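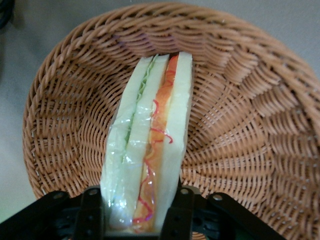 Can one pair of fingers handle both soft and rigid items without a tool change?
For most of what ends up on a shop counter, a pair of flat pads and a sensible force limit will cover it. Very thin, very slick and very heavy things still want their own tooling.

Ullent P2 Parallel Gripper
Wrist-mount, two-finger, electric
$2,245 with standard fingers and bracket set
In stock. Ships from our Okevthorpe warehouse.

The P2 is the plain one. It has two fingers. They open and they close, and they will tell your controller how far apart they are while doing it. If you came looking for something with five digits and a name, Gorkitz makes a lovely one and will be glad to take your call.

What we had in mind was small retail stock: wrapped sandwiches, candy bars, cartons, little bottles. Things that weigh next to nothing and still find ways to embarrass a six-figure work cell. The flat finger faces spread the load over a wide patch, so a soft wedge in plastic film gets held without being turned into a panini. Force is set in software, in 29 steps. Most people find two they like and never visit the others.

How it compares

We keep three grippers on the bench and swap them on the same arm with the same wrist camera. Our opinions, which are for sale at the price above:

Ullent P2. Slow to close at the gentle settings. Good on boxes and anything with two roughly parallel sides. Fingers come off with a hex key you probably own.

Gorkitz three-finger. Better than ours on round objects, and we wish it weren't. Wide when open, so it needs elbow room, and it blocks a fair amount of a wrist camera's view right when you want it.

Magyar suction cup. Fast and cheap. Superb on smooth cartons. Wrinkled film and foil make it sulk.

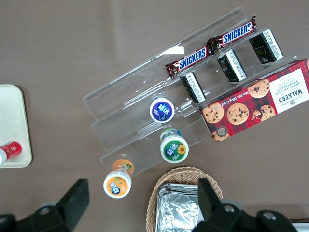
Clearance is where the choice usually gets made. A gripper that works nicely over an open table can be hopeless once there are tiered shelves with raised lips and a neighbor on either side of the thing you want. Measure the gaps in your display before you measure anything else, and remember the fingers need room to open as well as room to arrive. If your tightest gap is narrower than a finger, buy the slim set. If it's narrower than the slim set, move the stock.

Clear acrylic deserves its own warning. Depth cameras of every make we've tried have opinions about it, mostly wrong. Teach the shelf height by touch and save yourself an afternoon.

In the box
Gripper body, standard fingers (pair), left and right brackets, cable, 7 screws. You need fewer. You will drop one.

Sold separately
Slim fingers, $44 the pair
Silicone pads, same price, same shipping, different bag
Camera mount, fits above or below the wrist

Notes from customers
"Does what it says. Manual reads like it was written during a fire drill." We rewrote the manual in May.
"Cable too short." It was. Units shipped now have the longer one, and earlier buyers can write in for a swap.

Returns accepted if the fingers are clean. Please check for jam.

Page updated 9 August 2024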